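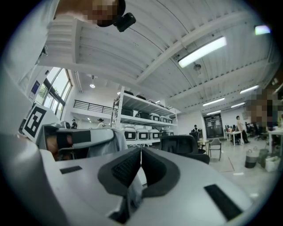 Repotting a citrus tree

April, by Eda Shezi

Water the tree the evening before. Choose a pot 3 cm wider than the old one, with holes in the base.

1. Lay the pot on its side and ease the rootball out.
2. Tease out any roots that circle the bottom and snip off dead ones.
3. Put a layer of compost in the new pot and stand the tree on it, at the same depth as before.
4. Fill round the sides and firm gently - don't bury the trunk.
5. Water until it drains.

Keep it out of strong sun for a week. Start feeding after a month.

We use cookies. Accept | Settings

© Jetbridge Nursery, Darport | Contact | Back to top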